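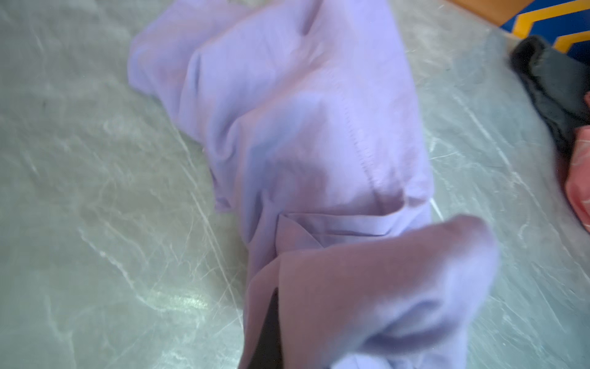
Figure 3. Wrist camera view with a lavender garment on the marbled table surface.

Print this page | E-mail this page
Shares: 50 | Comments: 2

3. Comparing grippers on soft garments

This section explains how to try two grippers on the same arm and compare the results. It is written for the Esteo controller with the Lallex parallel gripper and the Kwok soft-finger gripper. If you use another gripper, the steps stay the same but the menu names can be different.

Before you begin, finish the wrist camera set-up in section 2. The camera must be fixed firmly to its bracket, and the cable must have enough slack for a full turn of the wrist.

3.1 Prepare the surface

1. Place the garment on the table within reach of the arm. Do not fold it. Drop it from a small height, so that it falls with natural creases.

2. Leave other garments near the border of the work area if your final task will also have them. In Figure 3 there is a dark charcoal-gray item at the right side, and a piece of coral-pink fabric below it. A test with one garment alone gives results which are too good.

3. Look at the live picture for reflections. A glossy surface can show pale highlights, and the cloth detection may read them as fabric. In Figure 3 they are strongest on the left side. Turn the lamp away or lower it until the detection outline follows only the cloth.

Note: Veins and scratches in the surface do not need to be covered. Raise the value "Line filter" by one step if they appear in the outline.

3.2 Set the first gripper

4. Switch off the arm power and mount the Lallex gripper. Tighten the screws crosswise.

5. Switch on the power and open Tools > Gripper > New. Enter the name and load the file which came with the gripper.

6. Set the closing force to 3 and the closing speed to 50 percent. Keep these values for the whole comparison — also when a grasp fails.

CAUTION: Keep your hands out of the work area when the arm power is on. The fingers can close without a sound signal.

3.3 Run the test

7. Choose a grasp point on a raised fold. Good points are the ridges, where the cloth is lighter in the picture. Avoid a seam in the first runs. A seam is stiffer than the cloth beside it and the two grippers will be difficult to compare.

8. Press Start. The arm goes down, closes the fingers and lifts the cloth.

9. Write down the result as "held", "slipped" or "missed". Write also if more than one layer was taken.

10. Drop the garment again and repeat from step 7 until you have 50 runs.

Note: When cloth comes near the lens, it becomes large and blurred, like the bulge at the lower right of Figure 3. This is normal and the focus should not be changed for it. The fingers can also be hidden by the fabric, so please do not judge the grasp from the wrist picture only. Use the side camera as well.

3.4 Change to the second gripper

11. Switch off the arm power, remove the first gripper and mount the Kwok gripper.

12. Measure the tool length again. The soft fingers are longer, and with the old value they will press into the table.

13. Repeat steps 7 to 10 with the same garment.

CAUTION: If the controller shows error 344 (tool length not confirmed), do not press Continue. Go back to step 12.

3.5 Save the results

14. Open Log > Export and save one file for each gripper. The Floritz viewer can open both files side by side. Check that the camera clock and the controller clock show the same time — if not, the pictures will be matched to the wrong runs.

Continue with section 4, Cleaning the fingers and the lens.

Print this page | E-mail this page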